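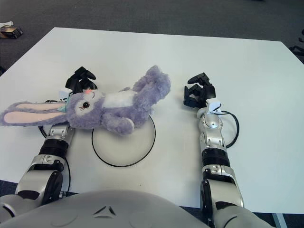 Carb rebuild or EFI conversion on a mild small block
Engine and Fuel Systems > Street Cars

flathead_linus
Looking for opinions before I order parts. Car is a mid-70s coupe with a mild 350, 9:1 compression, stock converter, 3.08 rear. Current setup is a four-barrel vacuum secondary carb that was on it when I bought it. Symptoms are a lean stumble off idle, fuel smell after shutdown, and long cranking if it sits more than a few days. Float level is at the sight plug. Timing is 12 initial, 34 total, vacuum advance on ported.

Options are a full rebuild of the existing carb or a Linico throttle body kit with the in-tank pump. Car does highway trips and one show in June.

tq_curve
Rebuild it. Nothing in that list points to a problem EFI is needed for. Off-idle stumble on a vacuum secondary carb is accelerator pump, pump cam, squirter size, or transfer slot exposure. Pull the carb, flip it over, and look at how much slot shows below the primary blades at your current idle setting. It should look square. If you see a long slot, the blades are open too far and the pump shot has nothing to transition from.

Fuel smell after shutdown is heat soak. What spacer are you running?

flathead_linus
No spacer. Thin paper gasket on a cast iron intake, heat crossover open.

tq_curve
There is the fuel smell. Block the crossover and put a phenolic spacer under it if you have hood clearance. The fuel is boiling out of the bowls into the intake, and that accounts for the long crank as well.

Wuisan_Garage
I will disagree on the overall recommendation. I have done both on the same engine. The carb can be made to run correctly at one altitude and one temperature range. If the car does highway trips with elevation change, the throttle body pays for itself in plugs and aggravation. Mine idles the same at 2,000 feet and at 7,500.

The cost people leave out is the fuel system. Tank, pump, return line, filter, relay, wiring. Budget as much again as the kit.

tq_curve
"As much again as the kit" to fix a stumble that is probably a two dollar pump diaphragm.

Wuisan_Garage
He asked which option. He did not ask for the cheapest one.

balton_350
Have you checked fuel pressure? Mechanical pump on a vacuum secondary carb should be 5.5 to 7 psi. A replacement pump out of the box can go well over that and push past the needle and seat. Mine read 9. Put a gauge in the line before you take anything apart.

flathead_linus
Gauge is in. 6.5 at idle, drops to 6 at 3000. Holds for a couple of minutes after shutdown and then climbs.

balton_350
Climbing after shutdown is fuel expanding in the line. Look at the routing. If the hard line runs along the block or near the header, move it or sleeve it. 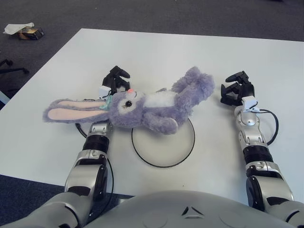 What thickness of spacer should be used over an open heat crossover?
Half an inch of phenolic is enough on most stock-hood cars. Block the crossover at the intake gasket at the same time, because the spacer alone will only slow the heat down.

coldstart_collov
Agree with the above, with one caution. If the choke is a divorced type with the coil sitting in the intake well, it reads crossover heat. Block the crossover and the choke will stay on too long. Convert to electric or go manual.

flathead_linus
Choke is electric, 12 volt, fed from the ignition side of the fuse block.

coldstart_collov
Then block it. Check the voltage at the choke with the engine running. I had one fed off the coil resistor wire and it never opened fully, which looked like a rich jetting problem for most of a summer.

tq_curve
Post what you find on the transfer slot when it is off.

flathead_linus
Carb is off. Slot was showing close to an eighth of an inch, so well past square. Pump diaphragm is stiff and has a crack at the edge. Primary jets are 66, power valve is a 6.5. Manifold vacuum at idle in gear was 15.

tq_curve
Jets are reasonable. Power valve is reasonable for 15 inches. Replace the diaphragm, reset the primary blades until the slot is square, and get the idle speed back with the secondary stop screw from underneath. Quarter turn at a time. Then set the mixture screws with a vacuum gauge, engine warm.

Wuisan_Garage
Still think he ends up with injection in a year or 2, but that is the right procedure for the carb.

balton_350
Resistor plugs or non-resistor? It matters if he goes to the Linico later. The ECU does not like solid core wires either.

flathead_linus
Resistor plugs, spiral core wires. Crossover is blocked, half inch spacer is on order, line is getting rerouted along the frame rail. I will run it on the carb through June and decide on the EFI after that.

tq_curve
Check your air cleaner to hood clearance with modeling clay before you close the hood on the new spacer.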